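Bench notes, dishwasher build

Posted 11/23/23, no turkey here until tonight so you get an update.

Quick one. Hands are on, both arms move, and the dish drawer job is finally a real job and not a list on the fridge. Kovora (yes the name stuck, sorry) can hold a plate. Whether it can hold a plate 30 times in a row is a differnt question and the one I'm stuck on.

Boots first. I put off the rubber bellows for months, then lost a whole weekend in May picking crud out of a joint and ordered them that night. Should have done it sooner. They're stiffer than I'd like and they get scuffed if you so much as look at them, but I've stopped blowing out the joints with canned air. The metal end piece under the boot still has its cutout window on the side, which I left open so I can peek at the insides without taking the sleeve off. Might regret that near a sink.

Cables still a mess. Known. Moving on.
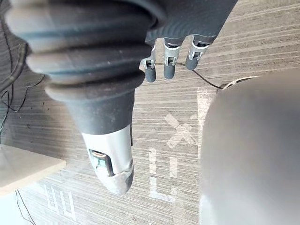

Stępień wrote in the comments last time that I should forget the fingers until the wrist is sorted, because a wrist with any slop in it will make good fingers look bad, and that 6 evenings of grip tuning on a loose wrist is 6 evenings in the trash. Also that the bellows will fight small moves and I should add that to the model before I blame the motors.

Ok. Fair. I checked and there was slop. Not tons. Tightened it, redid the zero, lost the old offsets because I saved over the file. Don't do that. New rule, offsets get a date in the file name.

Then grip. I had the force set from the foam block tests and it was way too shy for anything with a smooth rim. Bumped it up in small steps, 39 was where things stopped sliding on the bench, left it there. No idea what the unit really is, the Orlow driver just takes a number up to 1,000 and the manual is two pages.

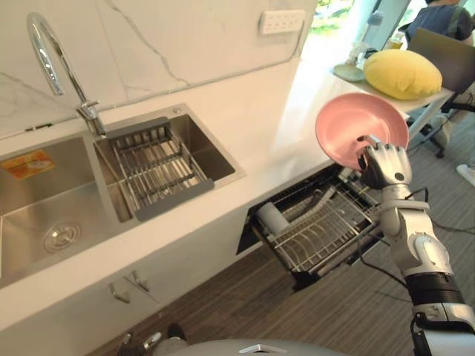

Path planning is the part I keep rewriting. Version one went straight from the drawer to the counter and clipped the tines going out. Version two lifts first, then turns, then travels, slow as anything but it clears. The grip point matters more than I figured too: with the pink plate held by the edge and tilted up over the open drawer like that, the lift has to go higher then you'd think, so now the planner takes the full width of the dish and adds a margin on top. Ugly. Works on paper, need more runs.

Cups are their own thing. Separate grip, separate approach, and the opening has to be at the right angle or the thing goes in wrong and knocks its neighbor. I tried sharing code between plates and cups and ended up with a pile of ifs. Split it back out.
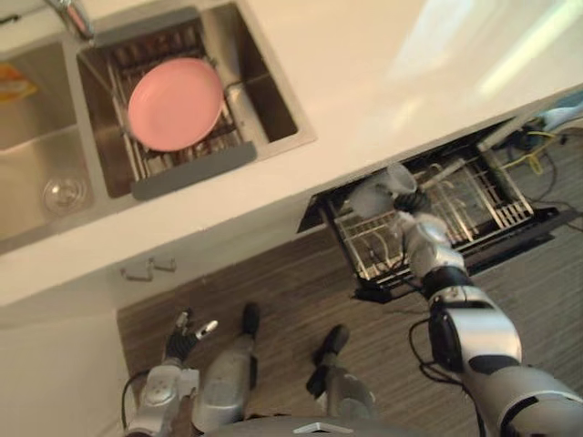
So two scripts for now, one per shape, and a dumb little picker in front that chooses. Bowls wait. Anything glass waits longer.

To do before next post:
wrist check again after a full day of runs
tie down the arm cables, for real
ask Dultberg if they sell the softer boot in the short size
log the grip number with every run
left hand, same tuning as the right, haven't started

If you've run rubber boots on a small arm and got the stiffness into your model somehow, tell me what you did, comments are open. Gotta go peel potatoes.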